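Posted in November, by the second-floor plant person

this is going to be a long one, sorry in advance. plant thread, window corner edition 🌿 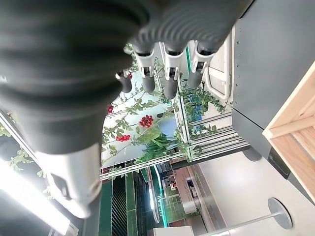
1/ so I've had the plant corner for a little over a year now and people keep asking me in replies how to start one, what to buy, what I'd skip. I typed the same answer three times this week so I'm putting it all in one place and pinning it.

2/ first thing, the light decides everything. I spent a whole winter trying to grow stuff on a bookcase across the room from the window and it all went leggy and sad. moved everything up against the glass and within a month I had new growth on plants I'd already said goodbye to.

3/ the climber was the first one I bought. small green leaves, thin stems, goes wherever it wants. I used to try to train it in a straight line and it just laughed at me. now I tuck a stem in when it gets in somebody's face and otherwise let it do its thing.

4/ and the red berries!! I know, I know, everyone asks about the berries. I love them so much. there's one big bunch right in the middle of all that green and then little ones scattered off to the side, and on a gray November morning they're the only color in the whole corner. zero regrets.

5/ ferny stuff goes low. that's my one design rule and I stole it from a shop window. if you put the fronds up high they just look like they're falling on you, but down under the berries they fill in all the gaps and hide the stems.

6/ ok the rack. metal, gray slats, lots of them close together. I went back and forth between the Retamal one and the Birnex one for SO long. I had both tabs open for weeks. Birnex looked nicer in the pictures but the slats were way too far apart for small pots, so Retamal it was.

7/ putting it together took me one evening and one very bad mood. the instructions have a drawing of a screw that is in no way the screw in the bag. if you get one, lay all the rails out on the floor first and match them by length before you tighten anything. I did it in the other order and had to take half of it apart again.

8/ cost, because people always want to know. the rack was 80 bucks. all the plants together, plus pots, plus the bag of potting mix I dragged up the stairs, came to 200. so it's not nothing! but I built it up over a year and it never felt like a big hit at once.

9/ why slats and not solid shelves: water. you will spill. I spill every single time. with slats it goes straight down to a tray at the bottom and I dump the tray when I remember. my old bookcase had a puffy ring on every shelf from this exact problem.

10/ the leafy one over the top end of the rack was supposed to stay small. the tag said compact. LOL. it's all over the upper slats now and I keep meaning to cut it back and then I look at it and go eh, next month.

11/ somebody asked about watering schedules and I don't really have one? I stick a finger in the dirt. if it's dry down to the first knuckle it gets water, if it isn't I walk away. the fern gets checked more often than the rest of them and it still complains.

12/ in winter I cut way back. everything slows down when the days get short and I killed two plants my first year by watering them in December like it was July. they don't need it. put the watering can in a closet if you have to.

13/ dust is the other thing. I do the leaves with a damp rag maybe every other week, a few at a time while I'm on the phone. the climber is a pain because the leaves are so small, so that one goes in the shower on low for a minute and then drips in the tub for the rest of the afternoon.

14/ window condensation, yes, I get it too. I leave a gap between the leaves and the glass, a couple inches or so, and I wipe the sill in the morning with a Sanis cloth before coffee. if I skip it for a week the sill gets gross and then I have a real job on my hands.

15/ things I bought and do not use: a moisture meter (lies), a tiny decorative rake (why), a mister with a fancy brass nozzle (clogged in a week). save your money and get a bigger drip tray.

16/ someone DMed me that the blind should come down in the afternoon so the leaves don't burn. depends on your window! mine gets that soft, pale kind of light most of the day and nothing has ever burned. if yours is blasting full sun onto the glass, then yeah, hang something thin in front of it.

17/ last time I posted this corner it got 4000 likes, which is bananas for me, I normally talk to the same dozen people about soup. hi to everyone who stuck around. there will still be soup.

18/ and for the folks asking how many pots a rack like that can hold, I've never maxed it out. I'd go by weight before space. wet dirt is so much heavier than you think, so big stuff on the bottom, little stuff up top, and give the whole thing a wiggle once you've loaded it.

19/ next project is moving the fern into a wider pot, it's been begging for one. I'll try to do it this month before I lose my nerve and I'll post how it goes under this thread.

20/ drop your own corners in the replies please, I want to see them, especially the messy ones. and if you know a climber that does ok in a north window, tell me, my sister's place gets almost no sun and she wants one too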